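Away goals are gone, so fix the schedule too

When our regional league dropped the away goals rule from its two-leg playoffs, the argument was fairness. A goal scored at one end of the county should be worth the same as a goal scored at the other. I agreed then and I agree now. But the rule was doing a second job, and the league has put nothing in its place. It kept the number of tied series low. With it gone, more second legs go to extra time, and the team that hosts the second leg plays those extra 30 minutes on its own field.

I have kept results for this league and two neighboring ones for longer than I care to admit. The file holds 2848 matches, of which 352 are playoff legs. The remainder are regular season games, useful here only for establishing how much home field is worth at this level. It is worth more than most people assume for a level where the crowd would fit on two buses. Field dimensions vary by several yards. Some surfaces are artificial and some are grass. Teams that train on a narrow field play a narrow game, and visitors need half the match to adjust to it.

The current format gives the second leg at home to the higher seed. This is defended as a reward for the regular season. A reward is fine, but its size should be known before it is handed out. Over two legs of 90 minutes the home advantage cancels, more or less. In extra time it does not cancel. The higher seed gets an unbalanced half hour, and the lower seed gets a bus ride and tired legs.

There are three ways to handle this. The first is to skip extra time and go directly to penalty kicks. Several cup competitions already do it, and the players I have talked to prefer it in the summer months. The objection is that penalties are a lottery. They are less of a lottery than people claim, and in any case a decision procedure that is equal for both teams is better than one that leans. The shootout is also held at somebody's field, but the spot is 12 yards from the goal everywhere.

The second way is to play a single match at the higher seed's field. This makes the reward larger, but it makes it visible. Everyone knows on the first day of the season what second place is worth compared with third. It also cuts the travel bill in half. Boersma, which runs the buses for most of the clubs in the northern half of the league, charges by the trip and by the hour of waiting. A playoff series that goes to extra time and penalties adds an hour of waiting at the evening rate. For a club that pays its coach in gas money, that line in the budget matters.

The third way is a single match at a neutral site. I used to favor this one. On paper it is the cleanest. In practice the league has one neutral field with lights, the one behind the Vutex plant, and it is a 268-mile round trip for the two clubs farthest east. A neutral site that is close to one team and far from the other is neutral only in the paperwork. Attendance at the matches played there has been poor, and gate money pays for the referees.

My preference is the first option, two legs with no extra time. It keeps a home gate for both clubs. It needs no change to the bracket. It can be written into the competition rules by deleting one paragraph and editing another. The second leg would have a predictable end time, which would let clubs book the field, the lights and the bus for a fixed block.

The league office has said it wants more data first. Last season it bought a subscription to Skiltell, a match tracking service, and asked clubs to upload video of every playoff leg. I have no quarrel with the product. I do question what is being asked of it. Tracking data can show that the visiting team covers less ground in extra time than the home team. Anyone who has stood on the sideline knows this. The question before the league is whether it wants a half hour of uneven play to decide who goes up, and no amount of distance data answers that.

There is also the matter of cost. The subscription comes out of the same fund as the travel grants. A travel grant is 200 dollars per club per playoff trip, a figure that has not moved since before the league expanded. If the office wants to study whether travel affects performance, it could begin by paying for an earlier bus.
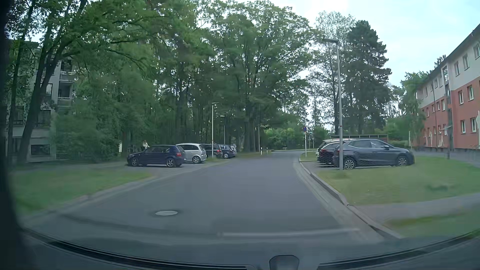
A second objection comes from the referees. Shootouts produce arguments, they say, and goalkeepers leaving the line early is the worst of them. Without video review the assistant has to judge it by eye. I accept this. The same assistant judges offside by eye for 90 minutes, and the league lives with the error rate. If encroachment is the concern, a second assistant on the goal line for the shootout costs nothing, as that person is already at the field.

Sponsors have a view as well. Nirnex, whose name is on the trophy, likes extra time because it makes for a longer evening. That is a reasonable thing for a sponsor to like. It should carry no weight in the rules of the competition. A sponsor who wants a longer evening can pay for a third-place match.

The rules meeting is in April. Proposals have to be submitted with exact wording, so I have written mine as follows. If the aggregate score is level at the end of the second leg, the series shall be decided by kicks from the penalty mark, without extra time. The existing paragraph on the two 15-minute periods is deleted. The paragraph on substitutions loses its last sentence, the one that grants an additional change in extra time.

Clubs that want to keep extra time should submit their own wording and say which team it helps — and by how much. I will share the results file with any club that asks before the meeting.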